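The shared desk at the brick wall was put back into order over the course of April, and several readers of this blog have written to ask how the work was carried out and what principles guided it. The following is a record of that work, together with the rules now in force. It replaces the short note published earlier, which dealt only with the purchase of cable ties.

## Background

The desk belongs to the ground floor of the Pestside studio, which I have managed on behalf of its members for three years. It is a white unit with open shelving built up from the back, and it is used by whoever arrives first in the morning. In principle, a member takes the desk at 8 a.m., works, and leaves it clear. In practice, members had grown accustomed to leaving behind whatever they expected to want again. By the end of winter the surface held mail, chargers, two staplers, a box of Manzano catalogs and a quantity of loose paper which proved, on inspection, to concern a tenant who moved out before my time.

A written request to the members produced a modest improvement. It was therefore decided that the shelving should be emptied in full, cleaned, and refilled according to a plan.

## Emptying the shelves

The work began at the top and proceeded downward, so that dust falling from the upper cubbies would land on shelves not yet wiped. Each item was placed in one of three groups: items to be returned to a member, items to be kept at the desk, and items to be discarded or given away. A fourth group, for items whose owner could not be established, was added within the first half hour and soon became the largest. These were held in a carton by the entrance until the end of the month, after which they were taken to the donation counter in Vurkville.

The full inventory ran to 64 items. I had expected fewer. Of these, 11 were pens that did not write.

Cleaning was done with a soft cloth, warm water and a small amount of dish soap. The white panels show fingerprints readily, particularly at the front edges where people rest a hand while speaking to one another. Abrasive pads should be avoided on such surfaces, as they leave a dull patch that then attracts further dirt. Corners were cleaned with a dry paintbrush of the kind sold for window trim, and the brick behind was brushed lightly and otherwise left alone. Brick sheds a fine grit for a day or two after it has been disturbed, and a second wiping of the shelves should be planned for.

## Deciding what should return

There was some disagreement on this point. One view, held by Aurelio Ibarra and set out by him in a message of considerable length, was that nothing decorative should return to the unit at all. He argued that an ornament gives permission to the next ornament, and that a shelf with a vase on it will hold four vases by summer. The opposing view was that an entirely bare unit looks unattended and invites people to set things down on it.

A compromise was adopted. Decoration would be permitted, but each piece would have a settled place, and the upper cubbies would be kept open. The members were asked to nominate pieces already in the building; no new purchases were authorized.

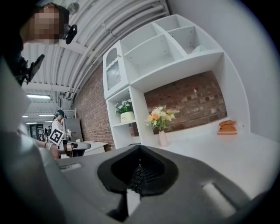

The flowers in the peach and orange bouquet are artificial, a matter on which I had some reservations. Fresh flowers were tried in an earlier year and were much admired until the water needed changing. Artificial stems require only dusting, which may be done with a hair dryer on its cool setting, held at arm's length. They were accordingly approved. The slim pink vase holding them stands on the countertop, where it can be moved aside with one hand when the surface is wiped.

The potted flowers were the subject of a separate discussion. Their pot bears the word "Life," and one member regarded this as a form of instruction. It was nevertheless retained, the majority being fond of it, and was assigned to a shelf on the left side of the unit.

## Arranging the unit

For those undertaking similar work, the following observations may be of use.

The empty compartments are part of the arrangement and should be treated as such. When a unit has many small cubbies there is a strong temptation to place one object in each, and the result resembles a shop display. Grouping a few objects toward the lower shelves and leaving the upper ones clear gives a calmer effect. It also shortens the weekly cleaning, since an empty cubby can be wiped in a single pass.

Color was considered next. The unit is white and the wall behind it is red brick with some darker courses, so there is already a good deal of contrast before anything is added. Pieces in orange, peach and cream sit comfortably against the brick. A bright green document tray from Trorura was tested in the same position and was removed by general agreement before lunch.

Framed pieces call for some caution. A frame that leans is easily knocked, and a small one can be laid down by a passing sleeve without anyone noticing. A strip of removable putty along the lower edge is sufficient to prevent this. I had intended to apply it myself and have it on my list.

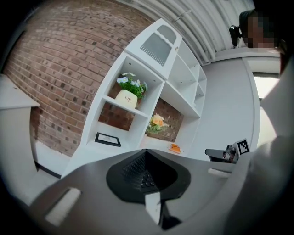 The matter of height should also be mentioned. Taller pieces were kept away from the front edges, both for safety and so that a person seated at the desk retains a clear view of the brick. Several members have remarked that they had not noticed the wall for some time. It is a handsome wall, with a good range of reddish and charcoal tones, and its regular courses are pleasant to look at during a long telephone call.

It was further agreed that shelves within reach of the chair would not be used for papers. Experience has shown that papers placed on such a shelf remain there until the person responsible has changed jobs. Members with documents to store have been directed to the filing drawers upstairs, which are labeled.

## The working surface

The desktop itself received the most attention, as it is the part in daily use. The catalogs were recycled, with the exception of one copy retained for its section on hinges. Both staplers were found to take different staples and neither size was in stock; one has been kept.

The keyboard is full-size and has its own number pad, which members preparing invoices have asked us to preserve. It should be turned over and tapped gently at the end of each week, and the keys wiped with a barely damp cloth. Crumbs were found in it. The rule concerning food at the desk was already in force at the time and has been reissued without alteration.

Small ornaments on the desktop are to remain at the back, near the wall or the side panel, so that the middle of the surface is free for work. The bouquet may be shifted when a member requires more space for drawings, provided that it is returned afterward.

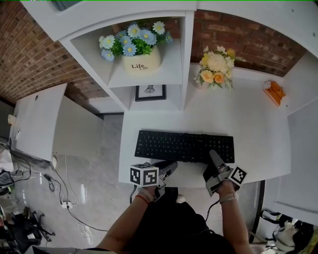

## Rules now in force

- The desk is to be left clear by 6 p.m., including cups.
- Decorative pieces already approved may stay. Additional pieces require the agreement of the members present at the monthly meeting.
- The upper cubbies are not storage.
- Chargers left overnight will be placed in the carton by the entrance and may be collected from it until the end of the month.
- The surface is to be wiped with the cloth provided. The blue cloth is for the kitchen.
- Requests for a second stapler should be addressed to me in writing.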